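# Visit to Arkbridge, planning and control group

I went up in March for the afternoon tour, mostly to see how they handle motion planning on their two-armed machines. 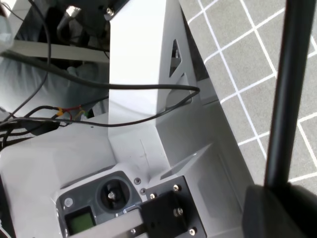

What does the planner do when a path it has already accepted stops being safe?

It slows the arm along the same path, asks for a new one, and only stops if none arrives within 105 milliseconds. The old path is kept as a fallback until the new one has been checked.

Radwa Badawi runs the software side and took our group through it. The planner is called Cinanwood and the controller below it is Belkadi. They run as separate processes, so either can be restarted on its own. She restarted the planner twice during the talk and the controller held its position both times.

The robot's body has a joystick and a small screen set into the housing, with black cables running over the column. Cables are left out of the collision model. Badawi said they had tried adding them and planning became too slow, so joint limits are set by hand instead.

Most of the questions were about logs. Every run is recorded and can be replayed against a newer version of the planner. The replay set stands at 610 runs, and a change is held back if more than 3 of them come out worse. I asked who decides what counts as worse. At present it is path length and clearance, with a person looking at the odd ones.

We didn't get to the perception work, which has moved to the Ladenance building. Tea was at four, and the slides are to be sent round by email.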